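Tableware > Plates & Platters > Plain White

Home Plates Bowls Table Felts Trade Orders Care Contact

Semari Large Plate, Plain White

Item 1573. Sold singly or by the case of 15. Shared 165 times.

The Semari is a large round plate with a shallow inner well and a narrow border at the rim. It has no pattern, colored band or printed mark on the upper face. The finish sits between matte and satin, so overhead lights show up as a soft patch of brightness with no hard glare point. It is made for Prorton by the Kesdale works and replaces the earlier Kesdale Large, which had a glossy glaze and a deeper well.

The well is marked by a low circular ridge a short distance in from the rim. The ridge is part of the molded shape and is glazed over along with the rest of the face. It keeps thin sauces off the border when the plate is carried level. It will not hold soup or a loose stew; use the Semari bowl for those.

White under this glaze is neutral in daylight. In shade it can read slightly gray or gray-green, and a colored table covering will shift it further. Buyers matching the Semari to existing white tableware should order one plate first and compare the two on the cloth they plan to use.
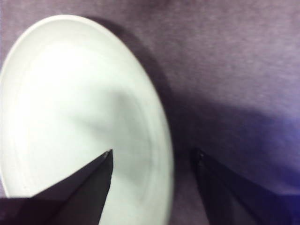
Kamlesh Sengar wrote that the ridge is lower than on the old Kesdale plates and that a knife no longer catches on it when cutting toward the edge. The same review asked for a version with a wider border for plated desserts. A wider border is not planned for this shape. The Nautiyal plate has one and comes in the same white, with a flat center and no ridge.

Specifications

Shape: round, coupe center with shallow well
Material: glazed stoneware
Color: plain white, all surfaces except foot ring
Finish: matte to satin
Foot ring: unglazed, ground smooth
Weight: 800 grams
Dishwasher: yes
Microwave: yes
Oven: warming only
Freezer: no

Use on cloth and felt

The foot ring is ground after firing and will not snag a brushed or felted table covering in normal use. On soft coverings the plate sits slightly lower and makes less noise when set down. It also slides less, and should be lifted to move it. Dragging a loaded plate across felt will raise the nap over time. Violet, gray and dark green coverings give the strongest outline to the rim. Pale coverings tend to hide it in low light.

Heated plates should not go straight onto felt. Let them cool to the point where the underside can be held in a bare hand, or put a mat underneath.

Cleaning

Wash before first use. Satin glazes pick up gray lines from steel cutlery sooner than glossy ones. The lines are metal left on the surface and come off with a mild cream cleaner and a damp cloth. Do not use steel wool or scouring powder. Rinse off tomato, turmeric and beet within the hour. In a dishwasher, leave a gap between plates so the rims do not touch during the cycle.

Stacking and storage

The ridge centers the foot ring of the plate above. Stack up to 15 high on a flat shelf. Semari and Nautiyal plates do not nest and should be kept in separate stacks. For long storage, place a sheet of paper or thin felt between plates.

Ordering

Single plates ship in a molded pulp tray. Cases ship with card dividers and are not split. Chips and cracks found on unpacking are replaced if reported with the case label. Small variations in sheen between batches are normal and are not treated as faults. Page revised October 18, 2023.

3 comments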